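The Rule Book on the Wall

How one small shop wrote down what a good demonstration is

By Stepan Maksymiv

The first version of the house rules at Nurkness was a single sheet taped beside the door. It had six lines on it. One of them said to turn off the lights when leaving. The current version has 36 rules, is kept in a binder and on a shared drive, and is read aloud to every new operator before that person picks up a gripper.

Nurkness collects manipulation demonstrations for companies that train robots. An operator holds a gripper in each hand and does a small job on a table, and the motion is recorded. The job might be moving a dish, closing a box or laying a cord along a line. Clients buy the recordings by the hour. What they do with them afterward is their own business, but they have become particular about how the recordings are made, and that is where the rules come in.

I spent several days there while the fourth edition of the binder was being finished. The cover reads March 2021. Most of what follows is about the parts that people argued over.

Why write it down

Factory robots have had safety standards for a long time. A welding cell has a fence, a stop button and a procedure for going inside. Hand-held collection has grown up without much of that. The tool weighs little, a person is moving it, and the forces are those of an ordinary arm. Many groups have treated it as office work.

The trouble at Nurkness was consistency. Two operators given the same task sheet would produce recordings that could hardly be used together. One started with the grippers resting on the table, the other with them in the air. One paused before each grasp, the other swept through. A client called Lurnura returned 19 hours of work in one batch and asked for it to be done over. The motions were fine taken one at a time. They had no common start, no common end and no agreed idea of what counted as a mistake.

Bhuiyan, who runs the floor, sat down with the returned recordings and made a list of every difference she could find. That list became the second edition.

The table

The rules start with the table, before any mention of the operator. The work surface has to be plain and the same from one session to the next. Anything that is not part of the task comes off it. The table is placed inside its frame and is not moved during a session, even by a small amount, and if somebody bumps it the session is closed and a new one is opened.

Operators found this rule fussy at first. A bump of half an inch does not look like much. But the files from before and after the bump go into the same folder, and anyone comparing them later sees objects jump sideways for no reason. Closing the session takes less than a minute.

Markers on the frame stay where they were put. They are not to be cleaned with solvent, used as hooks or covered with tape. If one peels, the operator reports it and does not press it back down. The third edition allowed pressing it back down, and the change was made after a long discussion in which both sides had a point.

Clothing is covered in one short rule. Sleeves are plain, fitted at the wrist and free of anything that dangles. Watches and bracelets go in the locker.

Cables

The cable section is the longest in the binder. Tethered grippers are reliable and do not run out of charge in the middle of a take, so Nurkness has stayed with them. The price is that each hand has a cord following it around.

The rule is that each cable leaves on its own side. The left goes left and the right goes right. They are not to cross in front of the operator or pass over the object. There has to be enough slack for the longest reach in the task, checked by making that reach before recording starts. A cable may lie on the work surface if it stays clear of the object and does not pull on it.

Kirnico, another client, asked at one point for the cables to be held up off the surface altogether. Nurkness tried an overhead line. Operators said that it tugged at the wrist whenever they reached forward, and their motions got shorter as the day went on. The request was dropped by agreement, and the binder now says that cables may hang or lie, but must not be under tension.

Floor cables are treated separately. They run behind the frame or along the wall, never through the place where the operator stands. This is the one rule in the section that was written for the person and has nothing to do with the recording.

The ready position

Every take starts the same way. The object is placed first. The operator then brings both grippers above the surface, one to each side of the object or over it as the task sheet says, and holds still for a count of 3. Only then does the task begin. At the end, the grippers come away from the object and hold again.

The hold is there for whoever cuts the recordings later. A clear still period at each end makes it possible to find the start and finish without guessing. It also gives the operator a moment to look at the object and confirm it is the right one.

Tasks with small dishes and trays cause the most trouble at this stage. The object is low, the rim gives the fingers little to work with, and an operator who is thinking about the grasp tends to creep toward it during the hold. Bhuiyan tells trainees to keep the fingers over the tray and look at the rim until the count is done.
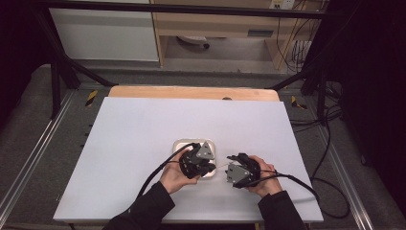
What counts as a failure

The hardest section to write was the one on mistakes. The early editions told operators to stop and delete a take if anything went wrong. As a result, the finished sets contained only clean motions, and clients complained that there was nothing in them to show how a person recovers from a slip.

The fourth edition separates three cases. A slip that the operator corrects within the task is kept and labeled as a recovery. A slip that ends the task is kept and labeled as a failure. A take that breaks a setup rule, such as a bumped table or a crossed cable, is thrown out whatever happened in it.

This took some retraining. People who had been told for months to be neat did not like leaving their errors in. Several of them kept deleting bad takes out of habit, and the delete function now asks for a reason from a short list. "Dropped it" is not on the list.

There is also a rule against performing mistakes. If a client wants examples of failed grasps, they are ordered as a separate task with a separate label. An operator pretending to fumble moves differently from one who really fumbles, and mixing the two does the client no favors.

The operator's hands

Holding two grippers in the air is tiring in a way that is easy to underestimate. The weight is small but the arms are out in front of the body, and the squeezing is done by the same few muscles over and over.

The binder sets a session at 36 minutes, followed by a break away from the table. The number is a compromise between the operators, who wanted 30, and the scheduling office, which wanted 45. Operators may stop sooner without giving a reason. They may also swap between two-handed and one-handed tasks during a shift, and the task sheets are now ordered so that this is possible.

Table height is set for each person at the start of the shift and written on the session form. Before this rule, the height was left wherever the last operator had put it. Shorter operators worked with their shoulders raised and the taller ones bent at the neck.

Both grippers are checked at the start and again after the break. The fingers must open and close fully, and the screws on the plates must be tight. A gripper with a loose plate is tagged and set aside, and a spare is used. Operators do not carry screwdrivers, a point on which the maintenance bench feels strongly.

Who checks the rules

A binder is of little use if it stays shut. Nurkness has one person per shift who reviews a sample of takes against the setup rules and nothing else. The reviewer does not judge whether the task was done well. Keeping those two jobs apart was Lurnura's suggestion, and it has cut down on the arguments, as operators no longer feel that a note about a cable is a note about their skill.

Reviewers write their notes on the session form, and the forms are read at a short meeting every other week. If the same rule keeps turning up, the group asks whether the rule is unclear before asking who broke it. The wording on slack cables was changed twice this way.

Other shops have asked for copies of the binder. Nurkness sends it out with the client names removed and a request for comments. Some of those comments have been adopted, among them the rule about setting table height. Others were turned down, including one that would have had operators speak each step out loud as they did it. That was tested for an afternoon, and people slowed down to match their own talking.

The next edition is due for review in April. Bhuiyan has a folder of proposed changes, most of them on cables, and one from the evening shift asking that the line about the lights be put back in.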